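Workroom > Fix Log > Outerwear > Cosgrove chore coat, rippling front

Status: solved (mostly, see the end)
Ticket: Drellcombe help desk, no. 94

I'm putting the whole thing up in one place, replies included, because I went looking for this exact problem when it hit me and all I found was people with wavy zippers. Mine was not a zipper. Mine was a button front on a Cosgrove chore coat, the kit version from Drellcombe, and I had been so pleased with it!

For anybody who hasn't met one, the Cosgrove is their take on the old blue French work jacket. Boxy, round-edged collar, patch pockets big enough for a paperback, buttons all the way up. I've wanted one ever since I found a falling-apart original at the flea market in Surnden and was too slow to grab it. The kit comes with cloth, thread, buttons, interfacing, a roll of narrow cotton tape and the pattern. The cloth is what they call Tendia twill, which is 70 percent cotton with linen making up the rest, and it has a lovely dry feel to it. No complaints about the cloth. Remember that, because I spent days blaming it.

What I first wrote to the help desk, Tuesday, late evening:

"Hi! I finished my Cosgrove on the weekend and it looked great. Washed it once, cold, hung it up, and now the left front edge looks like a lasagna noodle. The right front is a little wavy but I could live with it. Back, sleeves and collar are all perfectly flat. I did prewash the fabric, I promise. Is it the fabric? Is it me? I can send more details, just tell me what you need."

They wrote back the next morning, which was quick, and asked for a few things. Had I prewashed the twill the same way I washed the finished coat? Had I cut both fronts on grain? Had I fused the interfacing with steam or dry? And was I using the machine's walking foot or the regular one?

My answers, in order. Yes, cold wash and hang dry both times. Yes on the grain, I'm fussy about that and I still had the scraps to check against. Steam, lots of it. Regular foot, since I don't own a walking foot and have been promising myself one for ages.

Thing one I tried: pressing it to death.

This was before they'd answered, and it was pure panic. I gave the left front a good blast of steam and leaned on it with the iron. It went flat! I was thrilled. I hung it on the door and went to make dinner, and by the time I came back the waves were creeping in again along the edge. So pressing hid it and that was all. I did this more than once, I'm sorry to say, and the only lasting result was a bit of shine on the top buttonhole that I had to coax out later with a damp cloth.

Thing two: ripping out the topstitching.

The help desk thought my topstitching might be too tight, which made sense to me because a tight line of stitches will draw an edge up like a curtain. They said to unpick a short section at the worst spot and see whether the cloth relaxed. I unpicked it between the second and third buttonholes. Nothing. The wave just sat there with no stitches in it at all, looking smug. I unpicked a little more in case I hadn't given it a fair chance, and still nothing.

I did learn that my tension was off, though. The bobbin side was pulling little loops up on the curve near the hem, so I fixed that while I was in there. If you're working through this list at home, sew a test line on a folded scrap before you blame anything else. It takes no time and I never do it.

Thing three: the interfacing.

This was my own favorite theory. If the fusible shrinks and the twill doesn't, you get bubbles, and bubbles can look like ripples if you squint. The desk asked me to peel back the facing and look at the wrong side. I opened up the bottom of the facing and had a good look with a lamp. It was stuck down beautifully, no bubbles, no crunchy bits. I cut a leftover piece of the same interfacing, fused it to a scrap of Tendia, washed it in the sink and let it dry on the radiator. Flat as anything. So that was my theory gone, and I was a little sulky about it.

I wrote back and said, in slightly more polite words, that it had to be the cloth. Maybe the linen was doing something odd on the long edge? They were very patient with me. They pointed out that the back and sleeves were cut from the same piece and had no problem, and could I please tell them what was inside the front edge besides twill and interfacing.

And I typed "nothing" and then I stopped, because there was something inside the front edge. There was the tape.

If you haven't made one of these, the instructions have you run a length of that narrow cotton tape down inside each front edge so it doesn't stretch out from years of being buttoned. It's an old tailoring trick and a good one. It's also a completely separate bit of cotton that I had taken straight off the roll and sewn in. I'd prewashed the twill. I had not prewashed the tape. It never crossed my mind that it was a thing you'd wash! It's tape!

So: the coat goes in the wash, the twill has already done its shrinking, the tape has not, and the tape draws up inside the edge and takes the front along with it. The left was worse because, and this part really is my fault, I'd pulled the tape a little snug on that side. I remember doing it. I was watching a movie.

The test: I cut a piece of tape, laid it next to the ruler on the edge of my cutting mat and marked it at 30 inches, soaked it in hot water, dried it and measured again. It had lost almost 2 inches. I had expected a sliver. I sent that number to the help desk and got back "well, there it is," with a smiley face, and a promise to add a line to the instructions.

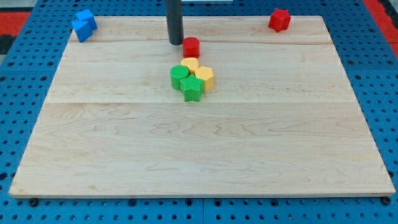 Now the fix, which I put off for a week because I didn't want to take my coat apart. It wasn't as bad as I expected, so if you're putting it off too, have a coffee and get going.

I opened the facing from the hem up to the collar on the left side only, at first. The buttonholes are the tricky part, since they go through everything, tape included if you've let it wander over. Mine hadn't wandered much. Where a buttonhole had caught the tape I snipped the tape on either side and left the little caught piece in there, on the advice of the desk, and it hasn't bothered anything. Then I pulled out the rest in sections. You could see the twill let go as each bit came out, it was very satisfying.

Next, steam from the wrong side, with the iron hovering and not pressing down. Then I put a stack of heavy cookbooks on it and left it overnight. In the morning it was flat, and this time it stayed flat on the door.

For the new tape, I soaked the rest of the roll in hot water, dried it, ironed it and soaked it again because I no longer trusted it. I laid the coat front flat on the table and let the tape lie on it with no pull whatsoever, pinned it, and basted it by hand before it went anywhere near the machine. No movie. Then I closed the facing, topstitched with the tension fixed and a slightly longer stitch, and gave it a wash with my heart in my mouth.

It came out fine! There's a very small dip beside the lowest buttonhole, where the cloth has remembered what I did to it, and I've decided that's character. I did the right front the following evening and that one went much faster.

A few loose bits for anyone following along:

The help desk offered to send me a new roll of tape and I said yes, because after all that soaking mine had a limp look. The new roll came in a plain envelope with no note on it, so I can't tell you whether they've switched to preshrunk. I'm soaking it anyway.

If you've already finished your coat and haven't washed it, you could try steaming the fronts well before the first wash. The desk said it may help a bit but they wouldn't promise. I'd open the hem end of the facing and check how snug the tape is, myself.

The collar stand doesn't have tape in it, so leave it alone. I nearly opened mine up out of sheer momentum.

Still open: the inside pocket on mine sags when I put my phone in it. The desk thinks the top corners want a small bar tack. I haven't tried it yet – I've had enough of the seam ripper for now – but I'll add it to this page when I do.

Comments

Guest: Oh my goodness, the tape. I have a wool jacket in the closet with the exact same wavy edge and I've been telling people it was the dry cleaner. Going to go look inside it tonight.

Guest: Did you rip out the buttonholes or really sew around the old bits? I can't picture it.

Author: Left them completely alone! I slid the new tape in just to the outside of them, between the buttonhole ends and the edge. There's enough room if you don't use a wide tape.

Guest: My grandmother kept a jar of tape and zippers that had all been boiled already. I thought it was an odd thing to do to a zipper until today.

Guest: I've made the Cosgrove in the heavier twill and mine didn't ripple, but I skipped the tape entirely because I lost it. Now the front is a bit stretched. So I guess soak it and use it.

Guest: Please do post about the pocket. Mine sags too, and I only keep a handkerchief in there.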